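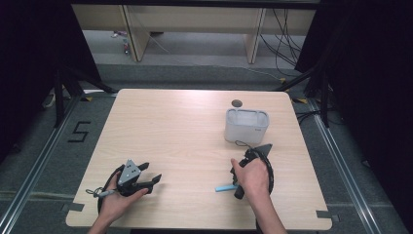 Workstation inspection checklist, manual demonstration area, Jusance facility. Completed in February for the Guno automation program by Masaru Murakami, area safety lead. The review covers the table position at floor mark 5, where operators work with one hand-held gripper in each hand and move small items to and from a white plastic bin. It is the second inspection of this area following the transfer of packing staff to demonstration duties. Ratings used are Satisfactory, Needs Attention and Not Assessed.

Section A. Floor and access

A1. Floor marking legible from the approach side. Satisfactory.
A2. Metal floor rails identified as a trip hazard in the area briefing. Needs Attention. The rails are covered in the briefing for permanent staff but not in the version given to temporary staff.
A3. Tripod legs clear of the operator's standing position. Satisfactory.
A4. Cables and cords secured off the walking route. Needs Attention. A white cord was lying on the floor on the left side, near a tripod. Cables at the right end of the wooden unit behind the table are to be bundled and tied.
A5. Curtains able to be opened without tools. Not Assessed.

Section B. Hand-held equipment

B1. Finger pads firmly attached, both sides. Satisfactory by hand check.
B2. Pad faces free of damage. Needs Attention. See comment below.
B3. Bushings seated, no visible gap. Satisfactory.
B4. Equipment cable long enough for full reach without pulling on the wrist. Satisfactory. Operators asked that the cable be routed over the forearm on longer tasks. 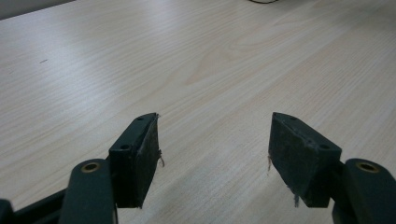 Item B2. Gripper open, showing scuffing and loose fibers on the pads.

Comment on B2: Wear of this type does not require removal from service. Pads are to be brushed clean at the start of each shift and replaced when fibers interfere with the hold on an item. Operators may withdraw a gripper from use on their own judgment and need not wait for a supervisor — this point was unclear to several employees and has been added to the posted instructions.

Section C. Operator workload and posture

C1. Table height suited to the assigned operator. Needs Attention. The table is shared between shifts and is not adjusted at handover.
C2. Continuous gripper work limited to 57 minutes before a break. Satisfactory. Session records were reviewed and no overrun was found.
C3. Rotation between demonstration and other duties. Needs Attention. Rotation is recorded for the day shift only.
C4. Operators report hand or wrist discomfort without effect on their output figures. Satisfactory.

Comment on C2 and C3: Under the former packing arrangement, employees set their own pace within the hour and changed grip often. Demonstration work calls for steady, repeated movement, and a session that is spoiled must be started again. Employees described the new work as lighter on the back and harder on the thumb and forefinger. The Clondar shift planning system does not yet treat gripper time as a separate activity, and supervisors are keeping the record by hand. 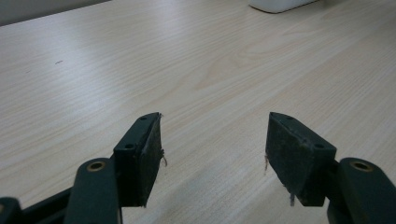
The handwritten record is acceptable as an interim measure. It must show the operator's initials, the start time and the end time for each session, and it must remain at the workstation until the shift has closed.

Section D. Information and consultation

D1. Employees told what is recorded during a session and who may view it. Satisfactory.
D2. Session recordings excluded from individual performance review. Needs Attention. The commitment has been given verbally and is to be issued in writing.
D3. Retraining offered to employees whose former tasks are scheduled for transfer to the Ignacio line. Satisfactory. Three employees have accepted places.

Actions required before the next inspection

Secure the floor cord and bundle the rear cables. Facilities.
Revise the temporary staff briefing to include the rails. Area safety lead.
Add table height to the handover sheet. Shift supervisors.
Extend the rotation record to the evening shift. Shift supervisors.
Issue the written statement on recordings. Human resources.

Item A5 is carried forward. Checklist to be retained with the area file.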